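Chore Machines: A Gallery for Doubters
Posted March 26, 2019 by Delyth Sayce

Every year somebody writes to me to say the housework robot is nearly here. I have been keeping this page for a while, and my answer so far is "show me." I don't mind machines. I own a dishwasher and would fight anyone who tried to take it. But a dishwasher is a box you load yourself, and loading it is the part I would pay to be rid of.

The chores that get promised first are the big ones, laundry and cooking and so on. I am more interested in the dull little jobs in between. Clearing a table. Finding the end of a cord. Putting a plug where a plug goes. My brother-in-law Patricio Mateos runs the back counter at a repair shop called Malla, and he says half his day is that sort of thing. He would happily hand it over. He has had 4 sales visits about it and has handed over nothing.

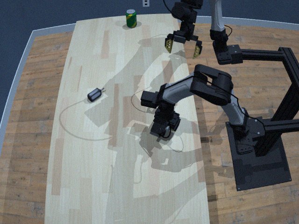
Cords are where I always end up in these arguments. A can of soda is easy to love if you are a machine. It stands up, it has one shape, and it will wait for you. A cord has a new shape every time you touch it, and it loops under itself the moment you look away. People deal with that by feel. You pull a little, something gives or it doesn't, and you change your grip without thinking about it.

Then there is the outlet. A plug with two prongs has to be turned the right way, lined up and pushed, and it usually takes me a second try when the outlet is behind a couch. I have asked three different people in the business how often their machine gets it right, and I have had three very long answers with no number in them.

Wenceslao Meléndez wrote in December to tell me I was being unfair. His point was that a lot of this gets worked out in simulation first, where you can run the same job 500 times before lunch and not break anything. Fair enough. I would still like to know how it goes on a real table, with crumbs on it and a cord that has spent a year kinked behind a filing cabinet.

Bok-nam Seok, who packs orders at Sindlow, had the better objection. She said a slow machine is fine if it works while she is at home asleep. I agree with her, up to a point. If it drops one item in 12, though, she comes in to a floor full of items, and picking them up is a chore too.

So my test stays the same as last year. Put the thing in a room it has not been set up for, give it a mess somebody else made, and leave it alone for an hour - no helper standing by with a hand near the switch. If you have seen one pass, write to me and tell me where. I will go and look, and if I'm wrong I will say so on this page.

Letters about robot vacuums go on the other page, please. There are 113 of them already.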